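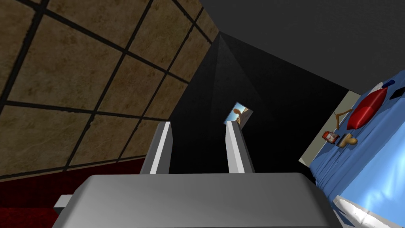 Chapter 9
Song Form: Verses, Choruses, and Everything Between

After reading this chapter, you should be able to:
Identify the main sections of a popular song by ear.
Explain the difference between strophic form, verse-chorus form, and AABA form.
Make a simple form chart while listening.
Describe how a bridge changes the way a listener hears the final chorus.

Key terms: strophic form, verse, chorus, refrain, pre-chorus, bridge, AABA, turnaround, hook, form chart

Opening Case: The Ong Sessions

In June, a four-piece band called Kurnent went into a small studio in the town of Makell to record its second album. The band had written most of the songs on the road and had played them for months in bars and at county fairs. One song, "Ong," was a favorite with crowds. It had five verses, all sung to the same melody, with a short guitar line after each one. On stage it ran a little over six minutes.

On tape the song felt long. The band tried a faster tempo and then dropped a verse. Neither change helped much. On the second day the drummer suggested taking the last line of each verse, which was always the same, and building a full section out of it. The band wrote new chords under that line, repeated it four times, and added a vocal harmony. They placed this new section after the second verse, after the fourth verse, and at the end. The fifth verse was cut.

Nearly every word in the new version had been in the old one. The melody of the verses stayed the same, and so did the key. What changed was the form. The old "Ong" was strophic, meaning that the same music was repeated with new words each time. The new one was in verse-chorus form. The label, Sisell, released it as the first single from the album.

Listeners who had followed the band for years were split on the change. Some missed the slow build of the five-verse version and felt that the story in the lyrics had been cut short. Others had never noticed the last line of the verse until it became a chorus. Both groups were responding to form, whether or not they would have used the word.

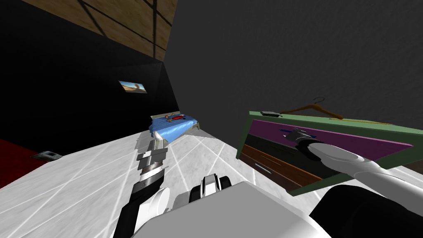

What Is Form?

Form is the way a piece of music is laid out in time. When we talk about the form of a song, we are talking about which sections it has, what order they come in, how long each one lasts, and how much they resemble one another. A listener does not need training to hear form. Most people know when a chorus is about to arrive, even in a song they have not heard before.

Songwriters create sections with a few basic tools. The first is repetition. If a melody comes back, we hear it as the same section, even with different words. The second is contrast. A new melody, a new set of chords, a change in volume, or a change in the instruments tells us that a new section has begun. The third is variation, in which something familiar returns with a change. A final chorus sung over drums alone is still a chorus, but it is not heard in the same way as the first.

Sections are labeled with letters or with names. Letters are useful for short forms and for music without words. The first section is A, the next different section is B, and so on. Names such as verse and chorus are more common for popular songs because they also tell us something about what the section does.

The Length of a Section

Sections in popular music are often built in groups of four or eight measures. A 36-measure song might have an introduction of four measures followed by four sections of eight. Not every song is so regular. Country and blues singers who perform alone often add or drop a beat to fit the words, and a band learning such a song from a recording has to decide whether to keep the odd measure or smooth it out.
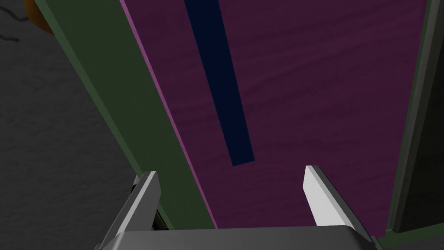

Refrain or Chorus?

These two words are often used as if they meant the same thing. In this book, a refrain is a line or pair of lines that comes back at the end of a verse and belongs to it. A chorus is a full section that stands apart from the verse, with its own melody and usually its own chords. The last line of the original "Ong" was a refrain. Once it had been expanded and given new chords, it was a chorus.

Before You Read On

Choose a song you know well and listen to it twice. The first time, do not write anything. The second time, write down the clock time whenever you hear a new section begin, and give each section a name or a letter. Keep this chart. You will use it again in Section 9.3, when we look at bridges, and in the listening project at the end of the chapter, for which you will write 200 words on one song of your own choice.

9.1 Strophic Form

The oldest and simplest of the forms in this chapter uses one section of music for every stanza of the text. Many hymns, ballads, and work songs are strophic. The form is easy to learn and easy to pass on, and a singer can add or leave out stanzas to suit the occasion.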